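Campbell Fold-Flat Shopping Tote, Black

Item in stock at Nirkville and Cerkimness. Usually ships in 4 business days.

The Campbell is a plain fabric tote for groceries, library books and gym clothes. It has two carry handles, one open main compartment and an inside pocket for keys or a phone. It weighs very little when empty and folds down small enough to keep in a glove box or desk drawer. The fabric is a tight polyester weave and the seams at the handles are stitched twice.

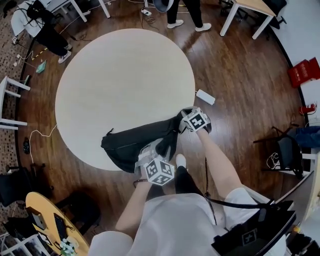

Most people who buy the Campbell keep it as a second bag. It goes to work folded and comes home full. The fabric has no stiffener in the sides or the base, so the tote will not stand up by itself until there is something in it. Put down empty, a soft black bag slumps and wrinkles, as the one over the lower edge of the round white table does. Buyers who want a bag that holds its shape should look at the Campbell Box Tote, which has a removable base board and costs a little more.

Details

Color: black
Outer: woven polyester
Lining: none
Handles: two, long enough to go over the shoulder
Inside pocket: one, with snap
Maximum load: 30 pounds
Care: machine wash cold, line dry

Folding

Lay the tote flat with the handles pointing away from you. Fold both sides in to the middle. Roll from the bottom toward the handles, pressing the air out as you go, then tuck the handles under the roll. A loose roll is fine for a drawer. For a coat pocket it needs to be tighter. 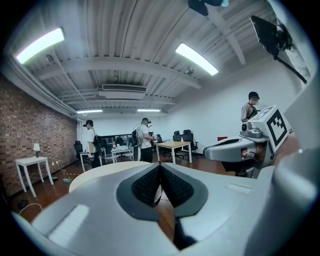 Washing and drying

Empty the inside pocket first. Turn the tote inside out and wash it cold with dark colors. Do not use bleach or fabric softener. Do not put it in the dryer, as high heat can shrink the stitching and pucker the seams. Hang it by the base so the handles dry straight. Small marks come off with a damp cloth and dish soap.

Returns and repairs

Unused totes can be returned within 30 days to either store or by mail. If a handle seam comes loose in the first year, send the bag to the Skumlow workshop and it will be restitched at no charge. Please wash it before sending. Repairs take up to 7 business days from arrival, plus mailing time. Repairs after the first year are charged at the workshop's normal rate.

Bulk orders

Plain totes can be ordered in cartons by schools, libraries and shops. One-color printing is available on one side. The largest single order we can take is 2,000 bags. September orders should be placed early, as the print shop is closed for part of that month.

Page updated 2020-05-20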